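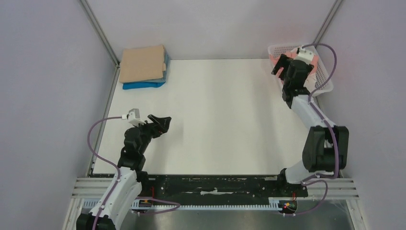 Home | Features | Labs | Reviews | Subscribe

FEATURES / Software & Control

The long wait between the camera and the hand

Crisóforo Ventura keeps a list of the ways a towel can go wrong. It can be picked up by two layers when the program wanted one. It can slide out of the fingers on the way up. It can come out of the basket with a sock attached. The list runs to 25 entries, and he says the most common fault on it has nothing to do with towels.

"It's old information," he says. "The arm goes to where the cloth was."

Ventura writes control software at Skimorell, a small firm which has spent two years teaching pairs of robot arms to take laundry from a basket, fold it and put it on a pile. The arms are bought in. Most of the staff never touch them except to press the stop button. What the firm makes is the code between the wrist cameras and the motors, which it calls Sevari.

Folding cloth is a hard test for this sort of program. A mug has one shape, and once the software has found it the job is mostly done. A shirt in a heap has no fixed shape at all, and every touch gives it a new one. Sevari doesn't try to build a full model of the cloth. It looks at the latest pictures, picks a short run of movements for both arms, starts on them, and looks again before the run is finished.

The trouble used to come at the join. The second plan was worked out from pictures taken before the first plan had ended, so the two did not quite meet. On screen this showed as a step in a line. On the bench it was a twitch at the wrist, often just as the fingers were closing.

Eliseo Tlapale, who looks after the planner, tried smoothing the step away. The twitch went, and the arms began to miss. "You could watch it glide very nicely past the edge of the cloth," he says.

The fix that stayed was duller. Every camera picture now carries the time it was taken, and every plan carries the time of the pictures it came from. When a new plan arrives, Sevari throws out the part that should already have happened and joins the rest to the arm's present position. If too much has to be thrown out, the arm holds still and waits for the next one.

Getting the clocks to agree took most of July. One wrist camera was stamping its pictures when they reached the computer, and the other when they left the sensor. Both were set up from the same file, and it was a Tuesday evening before anyone read that file to the end.

The team then ran 1,092 picks from the basket with the new version. The old one had managed 610 clean lifts from 1,000. Tlapale won't give the new figure until the test has been repeated on a second bench, at the firm's Trujillo office, where the lighting is worse.

He is more willing to talk about Valell, the replay tool he wrote along the way. It lines up both arms, all the camera pictures and each discarded plan on one time bar, and lets him drag back and forth through a bad lift. Ventura has it open most of the day. He has asked for a key that jumps to the next hold, and for the colours to be changed, as he can't tell the left arm's line from the right's.

The second item is still on Tlapale's list. For now the left arm's line is dashed.

Contact us | Advertise | Terms of use | All rights reserved | Back to top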